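Clear the Table

I love a bare white tabletop, and I'll argue for it with anyone in Mamstead. Give me 4 minutes before dinner to sweep off the mail, the keys and the chargers, and the whole room feels bigger!

White is the best part. It shows every crumb (good, now you'll wipe it) and it bounces light into the dullest corner. I even like how a scrap of clear plastic on it turns into a few thin, shiny outlines. 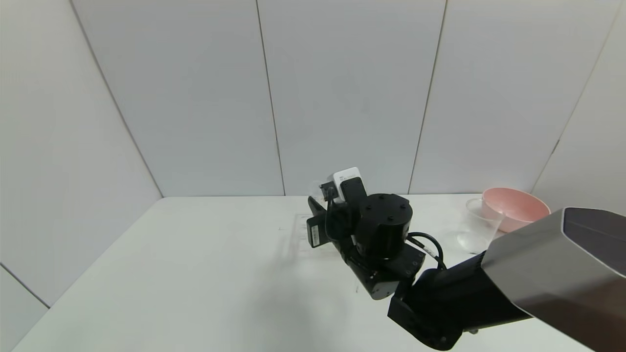

One reader in Brustthorpe wrote to say that white is a chore, that coffee rings win in the end, and that oak forgives a family far more.

Fair enough, oak is lovely! But I want to see the ring while it's still fresh. Mine has been through 14 years of soup and homework, and I'd buy the same one again tomorrow.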